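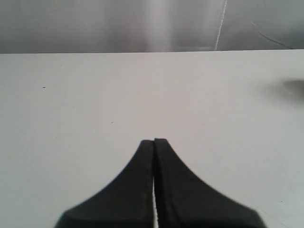 Do I need to redo the hand-eye calibration if I only swap the fingers on my gripper?
The camera-to-flange transform stays the same as long as the camera bracket wasn't touched, so you only have to re-measure the tool center point for the new fingers.

Wrist cam + Brirkano fingers vs. stock fingers, is anybody seeing the improvement they advertise?

shimstock
I've been going back and forth between the stock parallel fingers and the Brirkano wide-base set for most of April and I'd like somebody to tell me what I'm missing. Product page says the flared base keeps the tips from splaying under load. OK. What I get is tips that meet nicely with nothing in them, while lower down the two halves don't meet and daylight comes through. I assume that's by design. But it makes me wonder what the tips do once there's a part between them.

Test was 100 picks with each set, same part, same arm, same grip force setting. Part is a molded cap, nothing exotic. Stock fingers dropped 6. Brirkano dropped 13. I did not expect worse for more money.

Controller is the Reteck box, firmware whatever it shipped with. Wrist cam is the small Hilia.

oldservo
Drops where? On the lift, on the move, or at the place? Those are three different problems and you've put them in one number.

shimstock
Mostly on the move. A couple on the lift. I didn't keep them apart as carefully as I should have.

pickrate_pete
So you have one run of each. The difference between 6 and 13 out of 100 is not nothing but I wouldn't buy or return hardware over it. Run it again with the sets swapped in order. If the pads were fresh on one and worn on the other you measured pads.

shimstock
Both fresh pads. But fair, I ran stock first and Brirkano second, so anything that drifts over a session would land on Brirkano.

mattefinish
I have the same fingers and like them, so I'll be the other side of this. They're bulky. I don't think anybody should buy them for picking out of deep bins. On a flat table with room all round they've been steadier than stock for me, and the blunt tips are easier to find in the wrist view than the skinny ones were. Did you redo the TCP after the swap? The Brirkano tips sit at a different length from the flange.

shimstock
Yes, touched off on a pin, four poses.

mattefinish
Four poses with how much rotation between them? If you just nudged it you get a number that looks great and is wrong along the tool axis.

shimstock
...not a lot of rotation.

oldservo
There you go. You're gripping the cap higher or lower than you think. On a tapered part that's the whole ball game.

kerf_and_burr
Not convinced it's the TCP. Before everybody piles on shimstock, has anyone here seen a published test for these fingers that wasn't done by Brirkano? Their page says "improved retention" and there's no part, no force, no speed given. Khosravi did the same thing with their soft pads. Big claim, little bar chart, no label on the axis. I bought two sets and they're in a drawer.

pickrate_pete
The Khosravi pads were fine on glass.

kerf_and_burr
Everything's fine on glass.

mattefinish
That's plainly false, but go on.

lowbaud
Different question. What's your camera exposure set to? I have the Hilia wrist cam too and in auto mode it's a mess over a white surface. It meters for the tabletop and the black fingers go to one solid shape. You lose the inside edges, which is what I was trying to track. And anything close to the lens is soft. It's a fixed focus lens and they never put the near limit on the data sheet, you have to find it yourself.

shimstock
Auto, over a white table. The fingers come through as pretty much one black shape, faint grooves on the inside edges and that's all. Base is soft, tips are better.

lowbaud
Then I'd lock exposure before you compare anything that uses vision. Lock white balance too. And put something dull behind the work area. A shiny backdrop throws a bright streak that moves with your lights, and the auto exposure chases it.

oldservo
Is the pick even using vision? If it's a taught position none of this matters.

shimstock
Camera finds the cap, then the last stretch down is blind. So it matters a bit.

oldservo
It matters for where you come down. It can't make you drop the part halfway across the table.

lowbaud
It can if you came down off center and have the cap by its rim.

oldservo
OK, I'll give you that one.

shimstock
Posting an update. Re-did the TCP with proper rotation between poses, locked exposure, and ran both again with the order flipped. Parts get placed into a white tray now, so there's no arguing over what counts as a good place. I've also slowed nothing down. I want it to fail if it's going to.

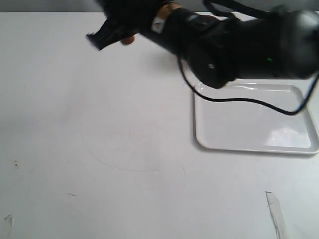
Arm over the table by the tray, cable loop hanging below the forearm.

kerf_and_burr
Never mind the fingers, look at that cable. You have a loop hanging right across the top of the tray. Tell me that isn't going to snag or drag on something.

mattefinish
Agreed on the cable, that's a lot of slack under the forearm. Clip it along the link and leave a service loop at the joint only.

pickrate_pete
I run mine with a loop like that and have for ages. If you tie it down tight you load the connector at the wrist every time the last joint rotates. I'd take the slack.

mattefinish
There's a lot of room between tied down tight and hanging over the tray.

pickrate_pete
Sure. I'm saying don't send him off to zip-tie everything and come back with a dead connector.

kerf_and_burr
A swinging cable also pulls on the wrist at the end of a fast move. It's a small arm. If the drops are on the move I'd look there before I'd blame or praise anybody's fingers.

shimstock
It swings some. I've never seen it touch a part, though I'm usually watching the gripper.

oldservo
So where are the numbers from the second run? You said you ran it.

shimstock
Stock dropped 6 again, which surprised me. Brirkano came down to the same, 6. So the TCP was costing me, or the exposure was, or both. I changed the two together, which I know, I know.

kerf_and_burr
So after fixing everything the expensive fingers tie the free ones. I rest my case.

mattefinish
On one part at one speed. And he's comparing a finger that's been in the cell all year with one he's had for a few weeks. Try something heavier. The wide base isn't meant to do anything for a light plastic cap, it's there for when the load tries to pry the tips apart.

kerf_and_burr
Then the product page should say that.

mattefinish
No argument there.

shimstock
I have a brass fitting, 133 grams. Well inside what the arm is rated for. I could run that.

oldservo
Do that, and write down lift / move / place separately this time. Also what's the Reteck doing with grip force between grasp and move? Mine has a hold setting that drops the force once it decides it has the part, to save the motor. It's on by default and it's buried two menus down.

shimstock
I did not know that was a thing. Looking.

shimstock
It's on. Hold force is set below grasp force. Both sets have been running that way the whole time.

lowbaud
Oh boy.

pickrate_pete
Well that explains drops on the move.

oldservo
It might. It's a setting that could explain them. Turn it off and change only that. Leave the cable alone, leave the exposure alone, same part, then do the brass.

kerf_and_burr
I'd still move the cable.

oldservo
After.

hexkey_again
Reading this with interest because I was about to order the Brirkano set. Would anyone buy them again?

mattefinish
I would, for heavy parts on an open table.

kerf_and_burr
No. Print your own with a wider base and see if it helps, then decide. If you can't measure a difference with a printed one you won't measure it with theirs.

pickrate_pete
Printed ones flex, so that isn't a fair test of a stiff finger.

kerf_and_burr
It's a fair test of the shape.

pickrate_pete
The shape is there to make it stiff!

hexkey_again
I'll hold off until the brass numbers are in.

shimstock
Hold force is off. Started the cap run Sunday morning with the stock fingers and stopped partway, the Reteck threw a motor temperature warning. So now I need to know if I can run full force for a whole set or have to put pauses in. Anyone have the thermal limits for that gripper motor? Manual gives a duty cycle for the arm and nothing for the hand.

oldservo
Email Reteck support and ask for the hand separately, they have a sheet. Meanwhile set hold a little under grasp, use the same value for both sets, and write it down.

shimstock
Will do. Brass goes on once I hear back.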